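Koleo House: Kitchen and Appliance Questions

Which appliances may residents keep in their rooms?
A kettle and one lamp. All cooking equipment must stay in the shared kitchen on each floor.

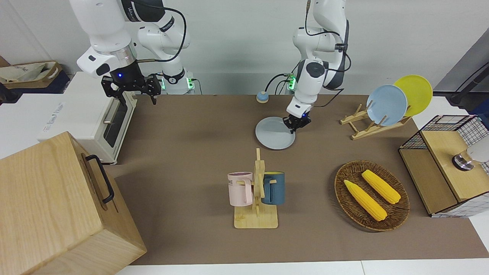 Requests for additional equipment are made to the Accommodation Office on form 96. Most are decided within 18 days. Small items such as a white toaster oven are treated as cooking equipment and may be used only in the kitchen.

Are appliances tested?
Yes. Testing is carried out every October. Items that fail are removed and the resident is informed in writing. 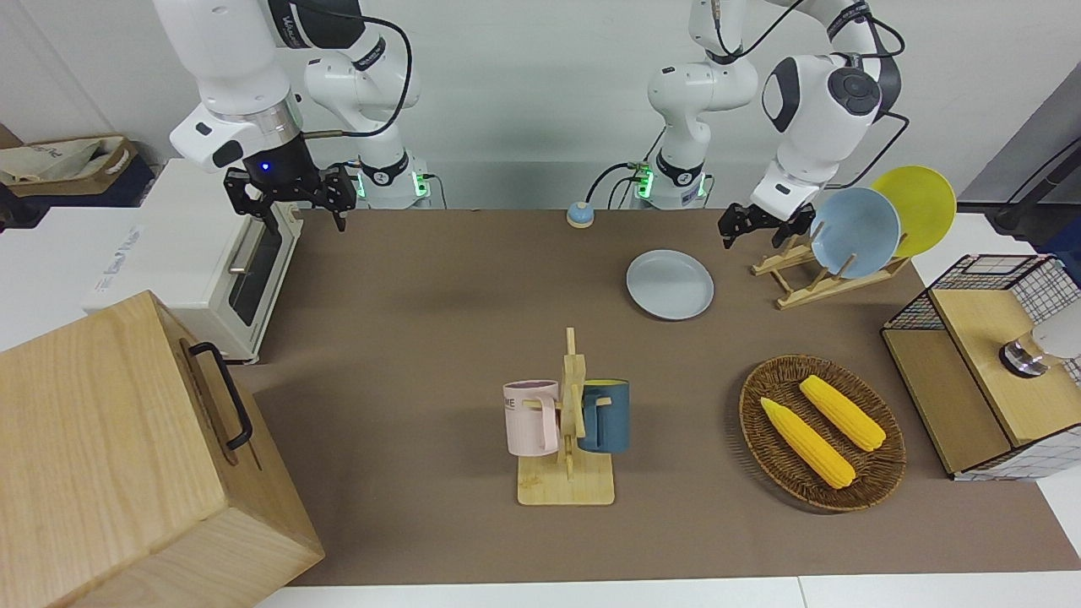
Residents who miss the October visit should ring extension 615 to arrange another. Untested items may not be plugged in.

Does this apply in Inar Court?
Yes, except in flats with a private kitchen.

What happens to items left behind?
They are kept until Fri 9 December and then given away.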